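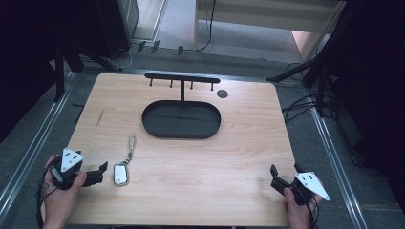 Category: Products > Hand-held grippers > Questions and answers

Tastero hand-held gripper set

Last updated: 27/10/2018

What is in the set?

Two hand-held grippers, one for each hand, with their cables, two marker plates, a tabletop key holder and the Kobzar recording software on a USB stick. The table, the stands and the computer are not part of the set. Most customers already have them, and we would only be guessing at the size you need.

What is it for?

You do a task by hand with the grippers and the software records how they moved and what their cameras saw. The recordings are then used to teach a robot arm the same task. You don't need to own the arm when you record. Several customers have recorded for months before buying one.

Which arms can use the recordings?

The Clilo arm takes them as they are. For other makes there is a plain export, and your own programmer will have to write the last step. We can look over that work but we don't do it for you under the standard price.

Do I need both grippers?

For picking up and putting down, one will do. Anything where one hand steadies an object while the other works on it needs both. Hanging keys on a hook can be done with one, but people tend to reach for the ring with the second hand, and the recordings are smoother if you let them.

What are the white plates with black dots?

They are the markers that let the software work out where each gripper is. Keep them clean and don't cover them with tape or labels. If a plate gets bent, replace it. A bent plate will still be picked up by the software, but the position it gives will be wrong, and you may not notice until much later.

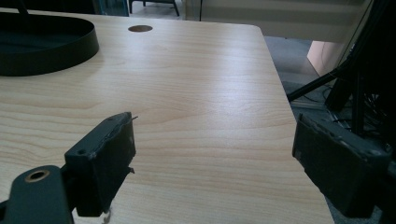
Can I use my own table?

Yes. Any flat table that doesn't wobble. Pale wood is fine, and so is a cable hole in the top, as long as your objects won't drop into it. Very shiny tops are more trouble, especially near a window. If you see a strong reflection in the camera view, move the table or draw a blind before you start.

Does the room have to be cleared?

No. Stands, chairs and cabinets can stay where they are. Try not to move them between one recording and the next on the same job. Keep cables on the floor away from where the operator stands.

How long does it take to learn?

Most people are comfortable by the end of a morning. The first few recordings are usually too fast. We suggest throwing those away and starting again at half the speed — it feels silly, but the arm will thank you for it.

How many recordings do I need for one task?

For a simple task with the objects in much the same place each time, plan on 200. If the objects move about or there are several kinds of them, plan on 600. These are starting points. Have a look at how the arm does after the first batch and then decide.

What can the fingers hold?

Small household and workshop objects: key rings, fobs, cups, pens, small boxes, folded cloth. The finger blocks are flat on the inside, so smooth round things can roll out. The opening is 94 mm at its widest.
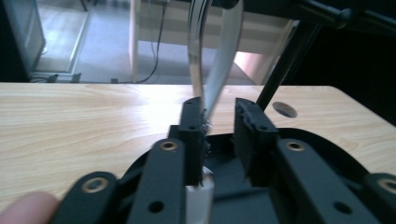
Thin, bendy things are possible but harder. Take hold near one end, close the fingers slowly and check that the grip is square before you lift. Film and ribbon also catch the light, so do a short trial and look at the camera view before recording a full batch.

The fingers on mine look scuffed. Is that a fault?

No. The black finish wears at the corners first. Change the blocks when the gripping face is no longer flat or when things start to slip. Spare blocks are sold in pairs and fit with the screws already in place. Change both fingers on a gripper together.

Is there a wireless version?

Not at present. Both grippers are wired. Leave enough slack for the operator to reach the far side of the table, and let the cable hang outside the working area.

Can I hire the set first?

Yes, for 2 weeks at a time. Hire sets come from our Vema store and are checked before they go out. If you buy afterwards, the hire charge is taken off the price.

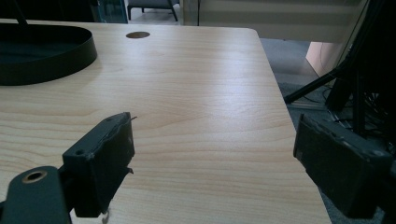

Elfriede Hagedorn
Customer Support, Tastero

Do you offer training?

We do a half-day visit covering set-up, checking the markers and a first batch of recordings on your own table. Genalyn Baluyot handles the bookings. October is full, so please give her a choice of later dates.

What if a recording goes wrong halfway?

Stop, mark it as bad in Kobzar and begin again. Don't try to rescue it. A dropped object that you pick up and carry on with is a different matter — keep those, but tag them so they can be sorted out later.

Who owns the recordings?

You do. They stay on your computer unless you send them to us for support, and we delete our copy when the query is closed.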